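Shared workshop at Forusthorpe completes hand and wrist stage of robot build

Last updated: Thursday, 16:40

The Forusthorpe Shared Workshop has reached the halfway point of its Jurari build, the members' project to assemble a working robot arm and hand on the workshop's own benches. The hand has now been fitted to the wrist and the first movement checks over a work plate have begun, the workshop said in a notice to members on Thursday.

Jurari was approved by the members' meeting as the main project for the year, after a shorter trial with a simple two-jaw gripper. That earlier gripper could close on a block and lift it, but members who used it for small jobs found that it turned round parts as it closed. The meeting asked for a hand with separate fingers and a thumb, and set a limit on what could be spent from general funds.

Spending on the hand and wrist stands at £726, which is within the limit. The greater part of this went on motors and on the bearings for the wrist. The figure does not include the arm itself, which came to the workshop in a sale of used equipment and was entered in last year's accounts.

The hand follows a set of plans known as Uvusus, which the workshop has altered in several respects. The fingers have been given softer tips than the plans call for, and the thumb has been made broader. The wiring now runs inside the wrist. In the first version it was clipped along the outside and caught on the edge of the bench during turns. Members wishing to see the changed drawings may ask for them at the tool desk, where a paper copy is kept with the parts list.

Work on the fingers took longer than planned. The first set was made in June and had to be set aside when the knuckle joints were found to be too tight to close fully under load. A second set was made with a little more room at the pin. The workshop has kept the first set for training, and it will be used in the evening sessions on joints and fits.

Checks now under way are concerned with reach and with the force applied at the fingertips. The hand is lowered towards the plate, stopped short of it, and raised again, and the position is noted each time. When this part of the work is complete the fingers will be brought into contact with the plate at low speed. A run of 60 contacts without a fault is required before the hand may be used to pick up loose parts. Any fault returns the count to the beginning.

The workshop wishes to remind members of the rules that apply while checks are being carried out:

The arm may be powered only when 2 trained members are present, one of whom must remain within reach of the stop button.

Hands, tools and clothing must be kept clear of the plate whenever the power light is on. Adjustments to the fingers or thumb are to be made with the arm switched off at the wall.

The plate is not to be used as a shelf. Screws and offcuts have been found on it on several mornings, and these must be removed before the arm is moved.

Screws in the thumb and in the plate are to be tightened by hand only. Power drivers have already damaged the head of one screw, which had to be drilled out, and the cost of the replacement fell on the project.

Members have asked whether the hand will be available for their own work. The workshop's position is that general use will not be offered until the contact checks and the lifting checks have both been passed and a written guide has been prepared. A booking sheet will be put up at that point. Those who have completed the basic machine course will be given first use, in periods of one hour.

A separate request, that the hand be lent to the junior electronics club for its open evening, has been declined for the present. The club has been offered the earlier two-jaw gripper instead – it is lighter, it runs from a low-voltage supply and it can be carried in one box.

The control software is being written by a group of 13 members, who meet in the upstairs room. The group has adopted a simple set of commands, so that a member with little experience of programming will be able to open and close the hand, move a single finger or return the arm to its resting position. Work on the thumb commands is still in progress. The thumb moves across the line of the fingers, and the group has asked for more time to settle how far it should be allowed to travel before it stops.

The next stage of the build is a cover for the wrist cables and a second work plate, with deeper recesses, for holding small parts in place. Drawings for the plate have been received from Tóth, the small firm that cut the metal brackets for the earlier gripper, and a price is awaited. If the price is accepted, the plate is expected in October.

The workshop is also seeking a dry cupboard or lockable cabinet in which the spare fingers and motors can be stored. The present arrangement, in which they are kept in trays beneath the main bench, has led to parts being borrowed for other projects and not returned. Members who are able to offer a suitable cabinet are asked to leave details at the tool desk.

A short showing of the hand in motion will be held on the workshop floor once the contact checks have been passed. Notice of the time will be given on the board by the main door and in the members' bulletin. Places near the bench will be limited for reasons of safety, and children must be accompanied by an adult throughout.

Questions about the Jurari build, including requests to join the software group or to help with the lifting checks, should be made in writing and left at the tool desk during opening hours. The workshop will reply through the bulletin where the answer is likely to be of interest to other members – in all other cases a reply will be sent directly.
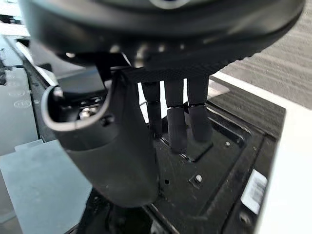
Reading time: 5 minutes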